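Section 4: Running the table-clearing readiness test

4.1 Purpose of the test

The Planora chore suite is used to find out whether a given arm, gripper and control policy can do simple household work without help. The table-clearing test is the first item in the suite. It does not measure speed. A policy that clears a table slowly is of more use in a home than one that clears it quickly and drops a plate every ninth attempt.

Clearing a table looks like one chore and is in fact several: choosing an item, reaching it past other items, closing the gripper on it, lifting it and putting it somewhere sensible. Policies that score well on the last two often fail on the second. The Pakness scoring module therefore records each stage separately, and a run is marked as passed only if all stages are passed.

Results from this section apply to simulated runs. They must not be quoted as evidence that the same policy will work on a real table.

4.2 Before you start

1. Check that the suite and the scoring module carry the same release number. A mismatch is reported only in the log.

2. Load the Kundton dining room. Wait for the physics settling period to finish before moving the arm.

3. Select the arm model and confirm that the parallel gripper is attached. Other end tools are covered in Section 7.

4. Set the random seed. Write it down with the run number.

5. Choose the target item. For a first run, use the flat block. It has straight sides and a plain surface, and a policy that cannot pick it up will not manage cutlery.

Note: Do not remove the other items from the table to make the test easier. Clutter is part of the task, and a score obtained on a cleared table is filed under a different heading.

4.3 Positioning the arm

1. Move the arm to the home pose and release manual control.

2. Start the approach stage. The arm should bring the gripper over the target with the fingers pointing straight down.

3. Pause the run when the fingertips are just above the target.

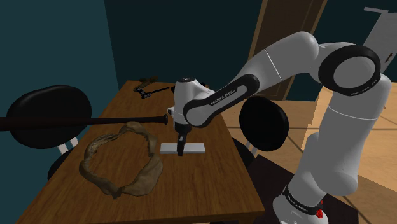 4. Compare the clearance shown in the status line with the limit set in the task file. If it is outside the limit, stop and go to 4.6.

5. Check that the forearm has a free path back to the home pose. Chair backs are treated as solid, and contact with one ends the run.

6. Resume the run.

Caution: Do not nudge the arm by hand at this point, even by a small amount. A corrected approach is the most common reason for a false pass. In the Vītola trials, 236 runs were thrown out during review because an operator had adjusted the wrist before the grasp.

4.4 Checking the grasp

The room view is good enough for judging the approach but a poor guide to finger placement. Switch to the gripper view before the fingers close.

1. Select the gripper view and pause again.

2. Confirm that the target lies between the two fingers and that neither finger overlaps it.

3. Look for table surface between the finger pad and the side of the target. A narrow gap is acceptable. Unequal gaps are also acceptable, provided that the target is free to shift as the fingers close.

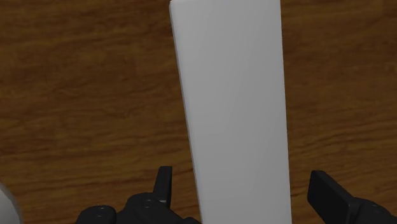 4. Set the closing force. The default is suitable for rigid items. Thin or brittle items need a lower value, and soft items such as cloths should be tested with the separate fabric profile.

5. Resume the run and let the policy close the gripper, lift the target and carry it to the drop area without further input.

Note: The gripper view exaggerates the length of anything lying close to the lens. Take sizes from the item file – never from the screen.

4.5 Reading the score

Each target is attempted 100 times with a different starting position. The module reports a pass rate for each stage and one for the whole chore. The second figure is always the lower of the two and is the one to quote.

A policy is listed as ready for the next test when the whole-chore rate is 90 or above. On the flat block, most current policies reach this. On mixed items few do, and the losses are almost all in reaching and grasping. Ilze Pētersons, who maintains the scoring module, advises against averaging the two sets, as the block results hide the weaker ones.

4.6 If the approach fails

1. Save the log before resetting the room.

2. Check whether the target was found at all. If the target field is blank, the fault lies in perception and changing the grasp settings will have no effect.

3. If the target was found but the gripper stopped short, check the joint limits.

4. If the gripper pushed the target along the table, raise the approach height and repeat with the same seed.

5. After three failures on one seed, mark the run as failed and move on to the next.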